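Intro to Home Textiles, Unit 5 handout
Posted in March by your instructor
Filed under: Course Notes, Fabric Care

Welcome back, everybody! Today is sorting and soaking, my favorite unit (yes, really), and you'll want your swatch cards from the Brunar kit out on the desk.
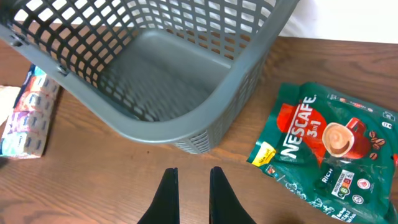
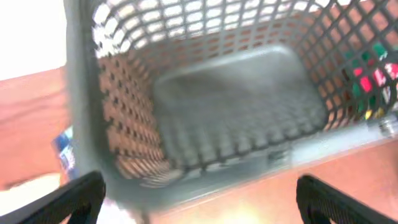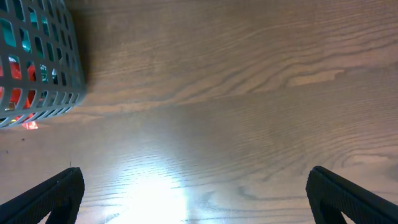
Let's start with fiber, because it decides almost everything else. Cotton and linen get stronger in water and can take some rubbing. Wool can't, and if you agitate it warm you'll have felt, which is lovely if you wanted felt! Rayon gets weak when it's wet, so lift it with both hands and never by one corner. For draining a soaked piece I like a plastic basket with openings in the walls, like the gray one here, and I set it in the tub so the drips have somewhere to go. Leave it 13 minutes, then roll the piece in a towel.

Now, dyes. Last term a student brought in a gorgeous red Gautam scarf and we tested the hem with a damp white cloth. Pink in seconds. Do this test on anything dark or bright before it goes near your other stuff, and write the result on your card (I do read those).

On soaking: dissolve the detergent first, then add the fabric. I use 5 milliliters in 1000 of cool water, so you can scale up from there. Two rinses is usually enough, but if the water's still cloudy, keep going.

For next time, read the Prakcombe chapter on starch and bring one old pillowcase you don't mind ruining.

Flaltham Adult Learning | Contact the office | Copyright, all rights reserved | Back to top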